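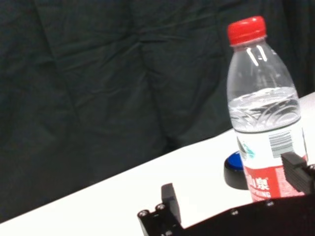
Rhea Tiongson objected to the first draft of this comparison on the grounds that a parallel gripper should not be scored on clear plastic until its wrist camera had been tested alone, and we changed the order of trials to meet her point.

Figure 4. Wrist camera view with the gripper open. The target is a clear bottle with a red cap, partly filled.

4.2 Clear targets

Both grippers, the Darkmont and the Inia, were run on the same arm with the same controller. Each made 70 attempts per target. The Darkmont closed on the bottle in all but 22 of them. Most misses came from the depth estimate – the cloth shows through the upper part of the bottle, and the planner tended to place the grasp too far back. Moving the grasp point down to the label helped the Inia more than the Darkmont, whose wider fingers hide part of the label from the camera during approach.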